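Lenlow three-drawer chest: review after 7 months

The Lenlow is a compact three-drawer chest sold by Emevano in one color, a dark gray-brown. I bought it as a side unit for a room with a hard floor, where it holds cables and paperwork and takes whatever gets put down on it. I have had it for seven months. My notes cover assembly, drawers, finish and the top, in that order.

Assembly

The parts come flat in one carton with 40 fasteners in a single bag, unsorted. Sort them before starting. Two of the screw lengths are close enough to mix up, and the longer one will come through the drawer side if used on the runners. The instruction sheet has 12 steps. Step 7, fitting the back, should be done before the runners are tightened, or the case ends up slightly out of square and the bottom drawer binds.

Akash Chaudhary helped me lift the case upright. One person can do the rest.

Drawers

All three drawers are the same width. The sides are thin, and the interiors are light gray, which makes small items easy to find. The front lip is low on the inside, so tall stacks of paper tend to slide forward when a drawer is pulled quickly.

There is no soft close and no interlock. Every drawer can be open at the same time, and with weight in them the chest will tip if it is not fixed to the wall. The wall bracket is supplied but the wall plug is not. With the drawers empty it stands steadily enough on terrazzo, even with the bottom one pulled well out.

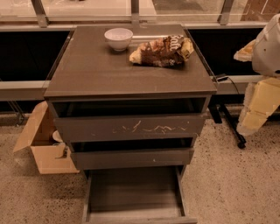 Finish

This is the weak point. The front of the top drawer now has a band of pale, jagged scratches across the middle, and they do not wipe off. I tried a damp cloth, then a furniture marker from Cirbridge in the nearest shade. The marker took the edge off a test patch on the back panel and left a slight shine, so I have not used it on the front.

Dark surfaces of this kind show any damage as a light line. Anyone planning to put the chest in a hallway or beside a desk chair should expect the same. The side panels have held up better, but they get less contact.

Top

The top is smooth and flat, with a faint sheen. Dust shows on it within a day. It has room for a small bowl and a snack bag with space left over, which is how it gets used most evenings.

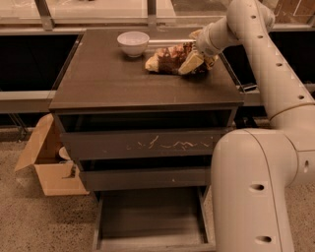
Cleaning is simple – a dry microfiber cloth first, then a barely damp one. Spray polish leaves streaks on the dark surface and I stopped using it. Ceramic with an unglazed foot should be lifted and not dragged. I keep a felt pad under anything that stays put for long.

Compared with the Lévesque

I previously had the Lévesque chest in a similar size. Its runners were smoother and its fronts resisted scuffs better, but the bottom panels sagged under paper. The Lenlow bottoms have stayed flat so far under the same load.

Rating

Structure: good. Drawers: adequate. Finish: poor on the fronts, acceptable elsewhere. I would buy it again for a bedroom or a closet, and pick something with a tougher front for a busy room. Emevano lists replacement drawer fronts under part 504, sold singly. I have ordered one and will add a note on the fit when it arrives.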